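Category: Opinion / Machines and Work

Search this site Search

14 comments Share

The patient hand

My uncle repaired sewing machines in Plesden, and he taught me with his hand on top of my hand. He did not explain much. When I pushed the screwdriver too hard, he made his own fingers soft, and I understood. I think of him often now, when I read that robots will soon learn everything from videos of people.

I don't believe it, or I believe it only by half. Last May I spent 12 days in a workshop in Osgate, where people teach a robot arm by remote control. The person moves a small handle, the arm follows, and the computer keeps a record of each movement. One task was a green block and a wooden bowl. A child of two years can do it. I needed 86 tries before the teacher, Arturo Melis, allowed my recordings to be kept. 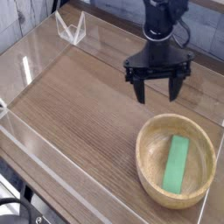 The open gripper above the table, with the green block in the bowl.

What was wrong with my first tries? The block went into the bowl many times. But Arturo said that I was nervous, and the nervousness was in the data. I stopped in the air to think. I came down, went up again, came down from the other side. A person who watches me will forget these small doubts. The machine has no reason to forget them, and it will copy them as if they were part of the work.

So my first opinion is that showing is a skill, and it should be paid as a skill. The Grasso company, which buys such recordings, pays by the piece. At 140 recordings in one day the hand becomes stupid. At 500 in a week you do not see the bowl anymore. I ask myself what kind of teacher we make with this price.

My second opinion is less popular. I think we should keep the clumsy recordings also, in a separate place and with a clear name. My uncle showed me his mistakes, slowly, so that I could recognize them in my own hands later. A robot that has seen only perfect movements knows very little about the moment when the fingers are open and must decide where to go.
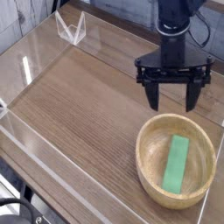

What the Kundano people answer

The engineers at Kundano, who wrote the software, told me that mistakes cost time to label, and that a policy trained on clean work is easier to test. I respect this. They have customers, and I had only a notebook. Still, I would like them to sit one Sunday with the handle in their hand and try to put down a block as if somebody was learning from them.

Filed under: Opinion, Learning by hand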